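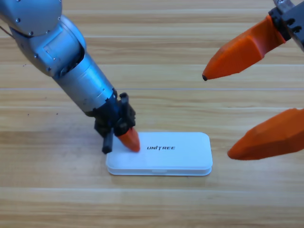 4.2 Names on cases, and what people do with them

When I started asking grown-ups about their pencil cases, I expected to hear about pens. What I got was a great deal about names. People told me who had written on the case, what the writing said, whether it had rubbed away, and whether they still used the case at all once the name on it was no longer theirs. Of the 872 cases in the Grastell survey, plenty carried a word that the maker had put there, and I treat these as a group of their own. Take the flat white plastic case in Figure 4, with UNITREE printed on it in black. There is one word on the lid, in capitals, and I call this a "single-word case" in the tables. My coders found these very easy to agree on, unlike the next lot.

The next lot is the cases with handwriting. Marker pen on tin, biro on canvas, a sewn label, a strip of masking tape with a surname on it (and often a second strip laid over the first, which I loved). Damian Ammann, who did the second round of coding with me, wanted to split these by tool. I wanted to split them by whose name it was. We argued over it for most of June and in the end we did both, so Table 6 is wider than I'd like and the print is small. Sorry about that.

Whose name it was turned out to matter more in the interviews. A woman at the Uladora evening classes had been using her brother's old tin since secondary school, with his initials scratched in the corner, and she said she would feel daft scratching hers next to them. Another learner had bought a second-hand case with a stranger's full name inside the lid and had simply left it. "She can have it back if she turns up," he said. I didn't count either of these as a named case for the purposes of section 5, as the name and the user don't match, but I do come back to both of them there.

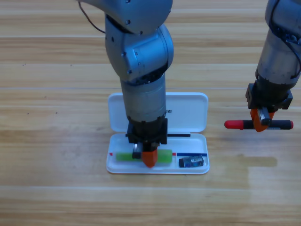 Printed words were talked about quite differently. Hardly any of the people I spoke to said they had chosen a case for the word on it. They used the word as a handle, though - "the Kälin one", "my Pundis" - and they went on using it after the print had gone. One man called his case the Kälin for a good ten minutes before he fished it out of his bag, and there was nothing on it but a greyish smudge. I asked how he knew. He looked at me as if I'd asked how he knew his own coat.

I should say something about lids here, because a reviewer of an earlier draft asked why I record where on the case the word sits. A word on a lid is read when the case is shut and lying on a table, which is how it gets spotted by a neighbour. A word on the base hardly gets read at all. Zipped cases muddle this nicely, as they have two broad sides and no real top, and several owners disagreed with me over which side was the front. Where that happened I went with the owner. The coding sheet has a box for it, added after the first 70 cases, and those first 70 were gone over again by hand.

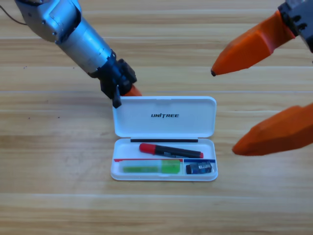

There is also the matter of cases that are open most of the time. In a two-hour class a hinged case may be shut only at either end of the session, and for the rest of it the lid is tipped back and the word points wherever the hinge sends it. Learners with hinged cases mentioned the printed word less often than learners with zipped ones. I can't say whether the hinge has anything to do with it, and the groups differ in age as well, so please don't lean on that too hard.

Across both rounds we logged 1,068 separate words and marks, from full names down to a lone inky cross. Many cases had more than one. The commonest pairing by far was a printed word with a handwritten name squeezed in underneath it, usually smaller and usually at a slant, as if the writer had been keeping out of the maker's way. Only 2 cases had a handwritten name straight across the printed word. Both owners were under twenty, and both told me they'd done it on purpose. I take up the smaller, slanted kind in section 4.3, starting with the ones from Grastell.

Related items
Borrowed tins: second-hand stationery in adult classrooms
Labels, tape and the school coat peg
What the Uladora learners carried
Coding handwriting with two coders: a working note

Contact the editors | © 2024 the author | Back to top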